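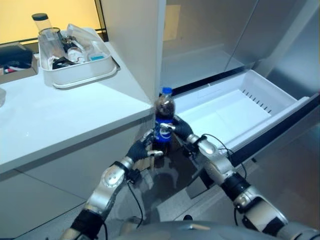

December, evening, second entry

Still not convinced by the two-handed grasp. Horațiu wants to call the fridge task done and move on to cupboards, and I want it written down that I disagree. My complaint is the right hand. With the soda bottle upright in front of the open freezer drawer, the left hand is wrapped around the lower part and the right is pressing on the label, thumb across the front. Pressing is a generous word for a grip. The planner scores this pose as two good contacts and I would score it as one and a half.

Logged grip current on the left sat at 788 on the driver's own scale, whatever that is. The Hilteck manual gives no units. I wrote to them and got the same page of the manual back as a PDF. Until we hang a known weight off the fingers I'm treating the number as good for comparing one run with the next and for nothing else.

Cable slack. We left a loop at each wrist so the joint can turn all the way. The right one curves up over the front edge of the drawer and back down, and I don't like it. If the drawer gets pushed in with the arm still there, that cable is the first thing to go. Shanti says a sleeve and two clips will fix it. Maybe. I'd sooner reroute along the inside of the forearm and lose a few degrees.

Teltura joint firmware: the release notes promise smoother motion. I ran the old and new versions back to back, 16 reaches each, and could not tell them apart by eye or in the logs. Rolled back. The new one also forgets the home offset after a power cycle.

Control loop is at 200 Hz on paper. Horațiu's plot shows it dropping to 60 whenever the camera node saves to disk. He calls that "occasional." I asked for a count and am still waiting.

To do
- known weight test, left hand first, then right
- move the right wrist cable before anyone scripts a drawer close
- saving to disk on its own thread (Horațiu)
- ask Shanti where the spare Pant connectors went

Cupboards can wait until the first two are crossed off.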